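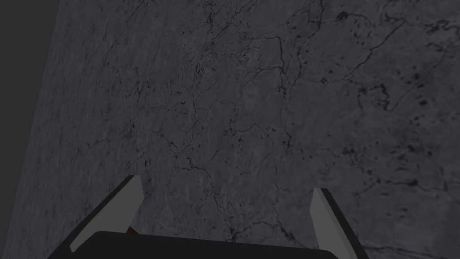

Grey surface with dark veining

Search the help pages Search All topics Enter keyword

Posted in: Home and Property > Kitchens > Worktops and Stone

Responsibility for sealing a stone worktop in a let property

I should be grateful for guidance on the following matter. I let a two-bedroom flat in Alness, and the kitchen was refitted in September with a grey veined worktop. The fitter described it on the invoice only as "natural stone, honed". The total charge for supply and fitting was £2,123, and the paperwork makes no mention of sealing, either as work done or as work recommended.

The incoming tenant has asked whether the surface may be used for preparing food with lemon juice and vinegar, and whether she is expected to apply a sealer herself. I had assumed that such a product would be supplied ready for use. The fitter's office has told me that sealing is "the customer's choice" and has offered to return and carry it out for £185.

I have three concerns. The first is whether the surface needs to be sealed at all, and how I might establish this without causing damage. The second is whether I may reasonably place the duty of resealing on the tenant by means of a clause in the agreement. The third is whether marks appearing during the tenancy could be treated as fair wear and tear. I would prefer to settle the position before the inventory is signed.

Elaine Barros

Elaine Barros, your first step should be to establish what the material is. "Natural stone" on an invoice may refer to marble, limestone, granite or several other materials, and they do not behave alike. Marble and limestone are marked by acids such as lemon juice, vinegar and some bathroom cleaners. Granite is considerably more tolerant. Appearance is a poor guide, as there are granites with veins and manufactured surfaces made to resemble marble. Please ask the supplier in writing for the trade name of the slab and the care sheet that belongs to it.

A water test will tell you whether the stone is absorbent. Choose a spot that is normally out of sight, such as the area behind the kettle. Place a teaspoon of clean water on it and leave it for 13 minutes. Wipe it away and look at the surface from a low angle. Where the stone has darkened, it is taking in water and would benefit from a sealer. Should there be no change, repeat the test near the sink and the hob before deciding. I would advise against testing with lemon juice, as the mark it leaves on marble cannot be wiped off.

Please note that a sealer reduces staining only. It does not prevent etching, by which I mean the dull patch left when an acid attacks the polish or finish of the stone. Tenants are often told that a sealed worktop is protected against everything, and disputes follow. A honed finish shows etching less than a polished one, although it will still occur.

With regard to the price, the sum quoted appears high for a single kitchen, unless the run is unusually long. A suitable sealer may be bought from a tile merchant and applied with a lint-free cloth. The surface must be clean and fully dry beforehand, and any surplus must be buffed away within the time given on the tin, otherwise a sticky haze will remain. The kitchen should be kept well aired.

Kamrul Munshi

Just get it sealed before she moves in and keep the receipt. We had the same trouble with a flat in Mollville and the argument over one ring mark by the sink lasted longer than the tenancy did.

Joni Heiskanen

I write as a former inventory clerk and will confine myself to the second and third points.

A clause requiring the tenant to reseal the worktop is unlikely to assist you. The worktop forms part of the fitted kitchen, and its periodic treatment is in my view a matter of maintenance for the landlord. Should a tenant apply the wrong product at your instruction, you would be poorly placed to recover the cost of putting it right. A clause requiring the tenant to use the surface with reasonable care, to wipe up spills promptly and to use only the cleaners listed on an attached sheet is more easily defended.

The attached sheet should be short and should be signed along with the inventory. The one I used to issue read as follows:

Use warm water with a little washing-up liquid.
Do not use vinegar, limescale remover, bleach or cream cleaner.
Use a board for cutting fruit and place hot pans on a stand.
Report any stain or chip within seven days.

On fair wear and tear, a gradual loss of finish near the sink would ordinarily be accepted as such. A burn, a chip or a clearly defined stain would ordinarily not. Much depends on the record made at the start. Natural veins and dark flecks are regularly mistaken for cracks and stains at check-out, and I have known a tenant to be charged for a vein. Take close photographs of each section in daylight, and again with a lamp held to one side, and state in the inventory that the markings are natural. Run a fingernail across any line that causes doubt. A fissure or crack can sometimes be felt, and should be entered separately.

You may wish to allow 60 minutes for this, as it cannot be done properly while the tenant is waiting for the keys.

Sointu Manninen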